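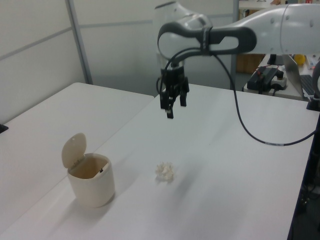

Posted to the list by the Kandurthorpe correspondent, Tuesday, April 23, 2024

Subject: Re: [counter-service] Zostum chips: portion, cut and hold time
Filed under: Burgers & Chips > Zostum > Portions

I've left the earlier message in below, trimmed, as the digest readers won't have had it. My reply is in the same order as the points in it, apart from the salt, which I've moved to the end.

First the portion. The regular chips at Zostum were listed as 100 g up to January and are now listed as 80 g. Both figures are from the nutrition sheet, which is a stated serving weight and is not a promise about any given box. The price did not move at the same time. The large is unchanged on the sheet. So the large has become better value per gram against the regular than it was, and anyone sharing should order one large and ask for a second empty box. Kandurthorpe will give you one. The branch by the station, when I asked, wanted to charge for it.

I have now weighed the regular on 16 visits to Kandurthorpe. Method, for the record: takeaway order, eat-in box refused, contents tipped into a tared bowl on a kitchen scale in the car, engine off, level ground. No salt on any of them. I did not warn the counter and I did not go at the same time of day. The spread is wider than I expected and is clearly to do with who is on the chip station. One person there fills to the fold line and stops. Another fills to the fold line, shakes the box, and fills again, which gives a much heavier portion in the same cardboard. A box that has been shaken will usually beat the stated weight. A box that has not been shaken will sit close to it, and now and then under.

I'd therefore be careful with any single weighing reported here, mine included. Several people have posted one box on one scale and drawn a trend line through it.

On the box itself: the new regular is the same height at the front as the old one and has a deeper curve at the back. The base is narrower front to back. If you stand the two side by side you can't see it unless you look down into them. I still have an old one, flattened, and the new one lies inside its outline with a margin down both sides of the base panel. So the change in serving weight is built into the packaging and isn't just a new line on the sheet. That answers the question of whether branches have been told to fill less. They haven't needed to be.

Next, the cut. The view on the list has been that Zostum changed supplier in January and that the chips are now the Vuorinen thin cut. I don't think that is right. Vuorinen restaurants do a thin chip with a light coating, and the coating is easy to spot: it gives a faintly rough surface and it stays crisp well after an uncoated chip has gone limp. Break one and you will see a thin shell that comes away slightly from the potato. The Zostum chip has no such shell. It is narrower than it was last year, I agree, but it is plain potato, skin off, and it goes soft in the ordinary way. It also has more short pieces in it, and short pieces pack tighter, which muddies the weights again.

What may have caused the mix-up is that the Ulomora loaded chips, on the board since the winter menu, are a different chip from the ones in the regular box. They are coated. If you ordered the Ulomora and picked one from under the sauce you would quite reasonably say coated thin cut. The two are cooked in separate baskets at Kandurthorpe and there is a divider in the chip tray between them. I can't say if every branch keeps them apart. If anyone has had a mixed box, please post, and say which branch. 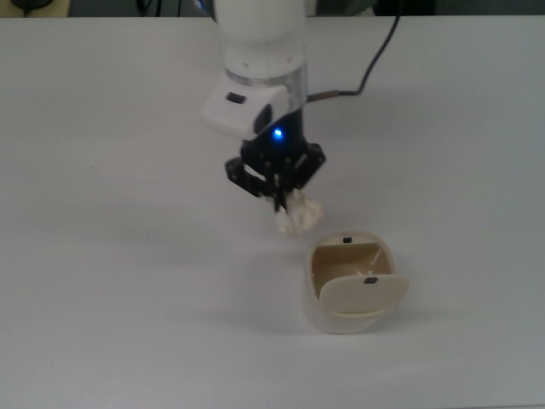
The earlier message put the case for a shorter hold time like this, and I quote it with the signature removed:

> I've been going to the same Zostum for years and the chips have been
> worse since the new year. Smaller box, thinner cut, and they're often
> lukewarm by the time I've sat down. My guess is they've changed over
> to the Vuorinen type of chip and haven't changed how long they leave
> them under the lamp. A thin chip can't sit as long as a thick one.
> It has more outside for the same amount of inside and it loses heat
> faster. If they are working to the old timer they'll be serving cold
> chips at every quiet period.
>
> Also there is far too much salt now. I asked for none last week and
> had to wait while they cooked fresh, which I didn't mind, but the
> person behind me did.
>
> Has anybody weighed a regular lately? And does anyone know if the
> loaded chips (Ulomora) are the same chips with stuff on top, or
> something else? They seem to stay crisp longer, even with sauce on
> them, and I can't work out why.
>
> Last thing. Is it worth ordering on the screen or at the till? My
> feeling is the till gets you hotter food.

Taking the hold time, then. I agree with the physics and only partly with the conclusion. A thinner chip does lose heat faster, and a smaller box cools faster again. But the quiet period is the wrong place to look, at least at Kandurthorpe. When it is quiet they cook small drops and the tray is nearly empty, so what you get has not been there long. The bad stretch is just after a rush, when a full tray has been cooked for a queue that has since gone. Chips from that tray are handed out until it is empty or the timer sounds. On the visits where I had a poor box, the counter had been busy a few minutes before and I was among the last in line.

The tray matters too. It slopes down to the front, and the scoop takes from the front. New chips are tipped in at the back. In theory that means oldest out first. In practice, when the tray is pulled from both sides, the corners don't empty, and a few chips in any box will be a good deal older than the rest. You can tell them by the bend. Those are the ones people remember.

If you want a fresh box, asking for no salt still works and always has, since the salt goes on in the tray. Allow for the cooking time. Please do it at the till and not on the screen if you can, because on the screen the request prints at the bottom of the ticket and is sometimes missed, and then you have waited for nothing.
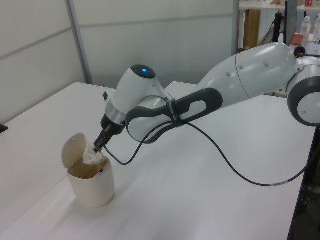 Which brings me to screen against till. I have no good data. The tickets go to the same rail and are made up in the order they print. The difference is in the drink. At the till, the drink is poured by the person serving you while the food is being put together. On a screen order, the drink is poured at the end by whoever bags it, so the chips sit in the open box on the pass while that is done. With no drink on the order I could find no difference between the two. With a drink, the till has been better each time I've compared them, but I haven't compared them often enough to put a number on it.

App collection is worse than both. The order is made up when you tap to say you have arrived, and the signal in the Kandurthorpe car park is poor, so the tap often goes through while you are still walking round the building looking at a spinning wheel. Tap outside the door.

For the Ulomora: as above, coated chip, thin cut, different basket. The sauce is the smoked cheese one with pickled chilli, and the crisp onion goes on last. It stays crisp longer for two reasons. One is the coating. The other is that the tray it is served in is wide and shallow, so steam gets away from it. A regular box is tall and holds the steam in, and the lower half of any box is always softer than the top. I tried tipping a regular box straight out on to the tray liner and it was noticeably better after five minutes than one left standing. It costs nothing and I'd suggest doing it whatever you think of the rest of this.

You can also order the Ulomora with the sauce on the side. There is a button for it at the till, under the burger extras, which is an odd place for it and newer staff tend not to know.

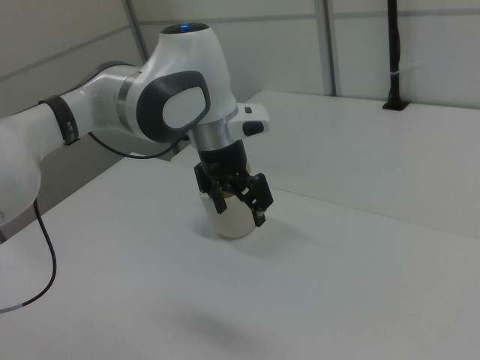

Salt, lastly. The nutrition sheet gives no change for the regular beyond what follows from the smaller serving. The shaker at Kandurthorpe is the same type it has always been, one measured dose per turn of the wrist. What has changed is the size of the drop. If a smaller basket goes into the tray and still gets the same number of turns, you have more salt for the same weight of chips. That fits with the complaint being strongest from people who go mid-afternoon. I've had two very salty boxes and both were mid-afternoon, although I took no readings and wouldn't lean on it.

The archive already has more than 100 messages under the old "Zostum chips" thread, a good part of them on vinegar. Could replies on portion weight please use this subject line, and give branch, time of day, takeaway or eat-in, and whether the box was shaken if you could see. Vinegar can stay where it is.

I'll be at the Vuorinen on the ring road at the weekend and will weigh a regular there by the same method.

Reply to list | Contact the list owner | Archive by thread | Back to top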